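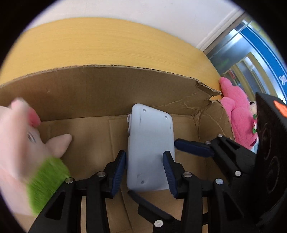 Returns bench operators wanted, Bukomard, Trorkerthorpe (part time, starting February)

Hello! I'm Liviu Voicu and I run the returns floor at Bukomard, in the old Bratu building behind the bus depot. I'm looking for four people to join us on the benches, and I've been told the last advert I wrote was too short and put people off, so I'm going to go the other way this time and tell you pretty much everything.

If you've ever sent back a toy or a small bit of electronics to a shop in this part of the country, there's a fair chance it came through us. The boxes turn up all mixed together. You might get a cuddly toy in with a plastic gadget, two things that were never bought together, and somebody has to get them out, look them over and put them in the right tray. For years that somebody was a person with two hands and a radio on. It still is, mostly, but since last spring we've also had two robot arms on the end line, and that's changed the job enough that I'd like you to know what you're applying for.

What you'd be doing

A shift is split in two. For the first half you're on ordinary returns: open the box, take the item out, check it for cracks or missing screws or a dodgy seam, scan it, tray it. We have 271 kinds of tray label and no, you don't have to learn them, the scanner tells you.

For the second half you do the same sort of picking, only with a hand-held gripper instead of your fingers. It has a camera on it, and what it records is used to teach the arms on the end line how to pick things up. So you reach into the box, close the fingers on the thing, lift it, put it down where it goes, and then do it again with the next one. It's slow at first and a bit like eating peas with somebody else's fork. Most of us were all right with it after a week. Hard casings with smooth sides are the awkward ones, they like to slide about on the cardboard, and soft toys are easy to grab but then you get an ear and nothing else.

You'll also be asked to write down, in plain words, when a pick went wrong and what you think did it. I really care about this bit. The people who set up the arms know a lot about arms, but they hadn't opened many boxes before they met us, and some of the best changes on that line came from a scribbled note by someone on the late shift.

What the robots have changed (and what they haven't)

I'll be straight with you, as I'd want someone to be with me. When the arms came in we had a rough couple of months. People were worried about their hours and I didn't have good answers for them. What we agreed in the end, and it's in everybody's contract now, is that hours don't get cut on account of the arms, and if your bench gets taken over you're moved and trained at the same rate of pay. That's guaranteed for two years from your start date. I can't promise you anything past that -- I'd be making it up.

Day to day, the heavy repetitive stuff has gone down. The arms take the trays of small boxed items, so there's a lot less twisting and lifting at the end of a shift, and my own shoulder is very grateful. On the other side of it, what's left on the benches is the fiddly stuff, and it takes more concentration than it used to. Some of our longest-serving people miss having an easy pallet to coast through after lunch. I do too. We've put in an extra break to make up for it, and it's paid.

There's also the matter of being recorded. The gripper camera points at the box and whatever's near it, it has no microphone, and the recordings aren't used to time you or rank you. I've had that put in writing. If you'd still prefer not to do the gripper half, please say so when you apply, because I have one bench that's returns only and I can talk to you about that.

Hours and pay

Shifts are seven hours, starting at 9 in the morning or 4 in the afternoon, weekdays. You'd do three a week to begin with. Pay is £85 a shift during the two training weeks and goes up after that; I'll give you the full rates when we speak, they depend on whether you're earlies or lates. Holiday is on top. Free parking, though the bit by the gate floods so don't leave your car there.

Who I'm after

You don't need any experience with robots, computers or warehouses. I came from a bakery. You do need to be reasonably patient, and happy doing something a hundred times while still paying attention to it. You'll need steady use of at least one hand for the gripper work. We've got left-handed ones now! The benches go up and down and you can sit or stand, and if you need anything else set up differently just ask and I'll see what we can do.

Decent written English helps for the notes, but spelling doesn't matter to me at all. We've got speakers of five or six languages on the floor and if you'd be more comfortable writing your notes in Romanian you can, I'll translate them myself.

If you're used to Forex, which is the stock system we scan into, brilliant, tell me. If you're not, it takes a morning to learn and a good deal longer to stop swearing at it.

How to apply

No CV needed. Write me half a page, or record a voice message if you prefer, telling me what you do now and about some job you've done with your hands, paid or not. Knitting counts, and so does fixing bikes. Drop it at the Bratu building reception marked for me, or use the form on the Bukomard jobs page and pick "returns bench".

Anyone I think might suit gets asked in for a try-out, an hour long and paid, where you'll have a go at both halves of the shift and meet whoever's on. Bring flat closed shoes and tie long hair back. Have a good nose round the end line while you're here and ask the team anything you like about working next to the arms -- I'll clear off to the office so they can answer you properly.

Liviu

More vacancies at Bukomard
Goods-in driver, Trorkerthorpe (full time)
Evening cleaner, Bratu building
Repairs bench technician, small electronics
Forex stock system trainer, six-month cover
Canteen assistant, earlies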